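La lavandería de Prerura reabre con horario ampliado y un servicio de planchado a domicilio

15/10/2018

La lavandería de la calle mayor de Prerura ha vuelto a abrir sus puertas después de ocho semanas de obras. El local, que funcionaba desde hacía décadas con el nombre de Benedetti, conserva el rótulo y la plantilla, pero cambia de gestión. La nueva responsable es Giorgia Marras, que trabajó siete años en el mostrador antes de quedarse con el negocio.

La reforma ha afectado sobre todo a la instalación eléctrica y a los desagües, que daban problemas desde las inundaciones de la primavera pasada. También se ha sustituido la caldera, se ha levantado el suelo de la trastienda y se ha abierto una segunda puerta al patio para la recogida de los sacos de los hoteles. El presupuesto inicial se quedó corto cuando los operarios encontraron una tubería de plomo que no figuraba en los planos.

«Pensábamos abrir antes del verano y no pudo ser», explica Marras. «Hubo clientes que se llevaron la ropa a Gremow y lo entiendo. Algunos ya han vuelto».

Gremow, a media hora en autobús, era la única alternativa para los vecinos durante el cierre. Las quejas llegaron al pleno municipal en dos ocasiones, en especial por parte de las personas mayores que no tienen lavadora en casa o que no pueden cargar con mantas y edredones. El ayuntamiento descartó entonces poner un transporte específico, pero aceptó tramitar con prioridad la licencia de obras.

El cambio más visible para los usuarios es el horario. El establecimiento abrirá desde las 8 de la mañana sin cierre a mediodía, una petición antigua de quienes trabajan en el polígono. La zona de autoservicio permanecerá abierta una hora más que el mostrador y se paga con monedas o con una tarjeta recargable que se compra allí mismo. Las tarjetas antiguas siguen siendo válidas hasta agotar el saldo.

Los precios suben ligeramente. El lavado de un edredón de matrimonio y el de las alfombras pequeñas son los que más se encarecen, mientras que las camisas se mantienen como estaban. Quienes dejaron prendas antes del cierre pueden retirarlas sin recargo durante todo el mes. Quedan por recoger 58 bultos, varios de ellos sin nombre en el resguardo, y la lavandería pide a los dueños que lleven alguna prueba de que la ropa es suya.

La otra novedad es el planchado a domicilio, que de momento se limita al casco urbano. Un repartidor recoge la ropa por la mañana y la devuelve planchada y doblada al día siguiente. El servicio se contrata por teléfono o en el mostrador y tiene un mínimo de una bolsa. No se admiten prendas de piel ni vestidos de fiesta, que deben llevarse al local para que los vea antes una persona de la plantilla.

Parte de la clientela es de fuera. La residencia Andis, en la carretera del río, ha renovado su contrato y enviará allí las sábanas y las toallas. La ropa personal de los residentes irá aparte y marcada, después de varios extravíos registrados el año pasado con otro proveedor. Según la dirección de la residencia, las familias habían pedido ese cambio por escrito.

La empresa ha recibido una ayuda de 400 euros del programa municipal de comercio para renovar el escaparate, donde se expondrán fotografías antiguas del local. Marras ha pedido a los vecinos que presten las que tengan en casa; se escanearán y se devolverán en el momento.

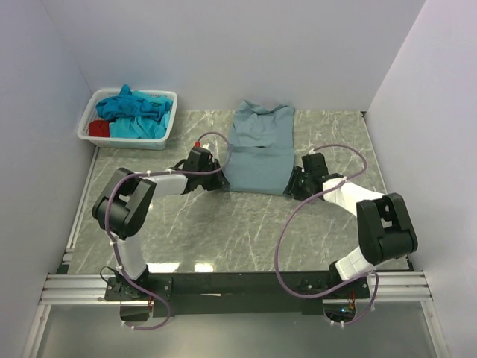

Cursillo de doblado y cuidado de la ropa

A finales de octubre la lavandería organizará una sesión gratuita para aprender a doblar camisas y camisetas, leer las etiquetas y quitar manchas de uso corriente. La inscripción se hace en el mostrador y las plazas son limitadas. Cada asistente debe llevar dos prendas limpias de su casa. Si hay lista de espera, la sesión se repetirá en noviembre.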